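4.2 What the shift looks like now

I spent two stretches with the crew at our Bradau site, the first in February, and the thing I kept writing in my notebook was how much the job had moved into people's hands and wrists. Before Evska came in, folding and sorting was piecework. You were paid by the bin and you talked while you did it. Now the same people work with a pair of grippers and do the motions so the system can learn them, and the talking has mostly dried up (you can't really gossip while you're trying to keep a cloth pinched just so!).
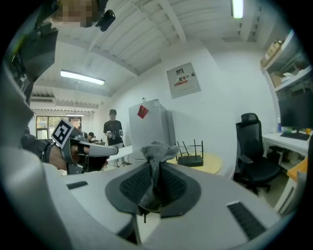
Figure 3. Handheld grippers in use at the Bradau site, with a gray cloth held against the pad.

We logged 2317 runs there, and 533 of them got thrown out at review. That second number came up in every interview I did. One woman told me she used to know a bad fold when she saw it, and now she finds out the next morning from a list. I think that's a real loss, and I don't believe the Stirkness scheduling tool, which we liked a lot otherwise, did anything to fix it.

Pay went the other way. All 6 people I interviewed were on an hourly rate by then, and 5 of them said they'd keep it over piece rate, sore thumbs and all. A gripper asks for a steady squeeze, and the thumbs pay for it. I tried one for a morning and couldn't open a jar that night. 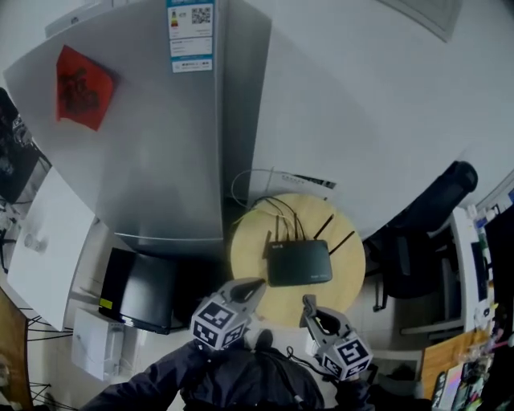
4.3 Comparing Bradau with Jardine

Jardine kept piece rate for the first half of the study, so it's the closest thing we have to a control.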